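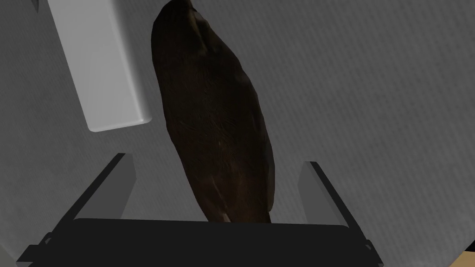

The cell at the far end of Trumham's sorting shed has two arms in it, one made of metal and one made of numbers. Nélida Barrientos looks after both, and she will tell you without being asked which is more trouble.

"The metal one complains," she says. "You hear a bearing going a week before it goes. The simulated one just smiles at you and drops a potato through the table."

Her job is to keep the two in agreement. Every change to the real gripper has to be made again in the rendered copy, where new grasps get tried before anyone risks a motor on them. She took over the cell in June from a man who left a binder, most of it about the coffee machine.

The first thing she does in the morning is home the fingers. They run out to the stops, come back, and run out again, and she writes down the opening. If it has drifted, she cleans the slides and repeats. If it still drifts, she looks at the belt.

"People want it to be software," she says. "It's usually dirt. We handle things that come out of the ground."

Finger faces get wiped once a shift and checked for wear after every 2090 picks, a number she inherited and has never been able to trace. She asked Dindanel, who supplied the gripper, and was told it sounded reasonable. She asked at Jilldale, where they run the same cell, and learned they had gotten it from Trumham.

Then comes the simulation. The test object is dark, lumpy and not the same width anywhere along its length, and she is fond of it in the way you can be fond of a bad tenant. Smooth boxes, she says, flatter a gripper. A lump finds out whether the two faces meet it evenly.

"I had the friction set at a value where it could have picked up a wet fish with one finger," she says. "Beautiful results. I printed them out."

On the real cell, the same grasp failed 80 times out of 200. She spent two evenings with a spring scale and a sack of potatoes, put the measured friction into the model, and watched it start failing too. She describes this as the best day she has had in the job.

Does she trust the model now? She thinks it over while tightening a finger screw, a quarter turn, then a bit back.

"I trust it up to 20 minutes at a time," she says. "Then I go and look at the other one."

The screw gets a dab of paint across the head so she can tell if it moves. The paint is nail polish, and the purchase order is still waiting for Ekanayake in accounts to sign it.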